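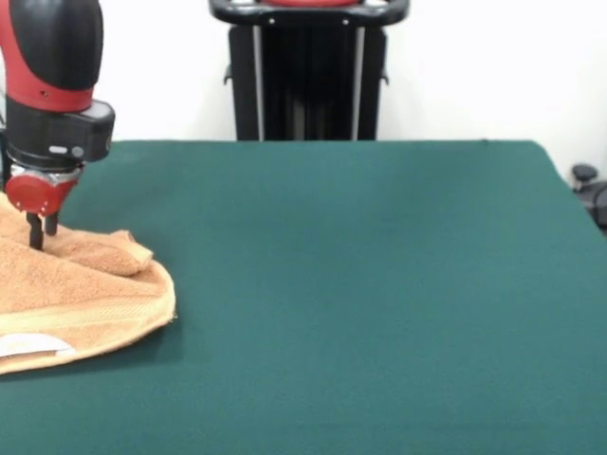
Ticket 547: Dryer in the Lotton Street laundry room stops before the towels are done

Status: Open, waiting on part
Opened: Mar 18, 2025
Machine: Biltix vented dryer, left-hand side

What was reported

Good morning, and thank you so much for writing in with such a thorough note! You told us the dryer runs fine for shirts and sheets, but a load of bath towels comes out damp in the middle, and the display says the cycle is finished. You also mentioned that the lint screen had been cleaned each time, which saved us a step.

First visit

We started with the vent, as we nearly always do with this model. The hose behind the machine had a kink in it where somebody had pushed the dryer back against the wall, so we straightened it and pulled out a fair bit of lint (enough to stuff a small pillow, I'm sorry to say).

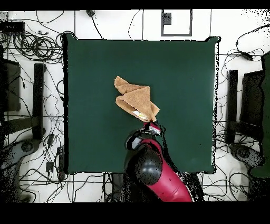
After that we ran a timed cycle with the heat on high, and the air at the outside flap was good and strong. So the vent was part of the trouble, but when we went back to the automatic setting it still quit early, with the same towels in the drum.

Error log: code 342 stored 2 times, no other codes.

That code points to the moisture sensor, the pair of metal strips just inside the door. Dryer sheets leave a waxy film on them over time. We wiped them down with rubbing alcohol and a soft cloth and cleared the log.

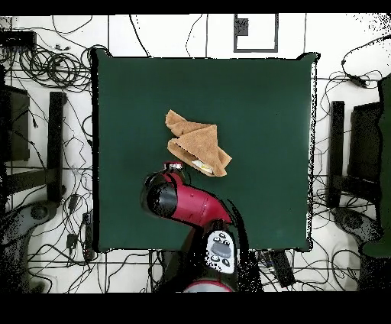 Second visit

The code came back on the next automatic cycle, I'm afraid. We checked the wiring from the sensor to the board and found a loose connector with a bit of browning on one pin. A new harness is on order from Adamczyk, part 700, and we'll write again as soon as they give us a delivery day.

Until then, please use the timed setting for towels, and keep the load to half a drum if you can. Shirts and sheets are fine on automatic.

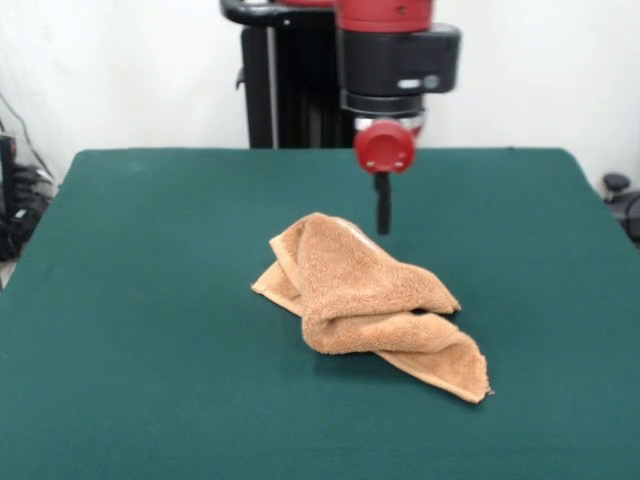
Ollow Building Services, Laundry and Appliance Team

If the dryer shows anything other than 342, or if you ever notice a hot smell, please switch it off at the wall and reply to this ticket right away. Otherwise there's nothing more you need to do, and we're very grateful for your patience with us.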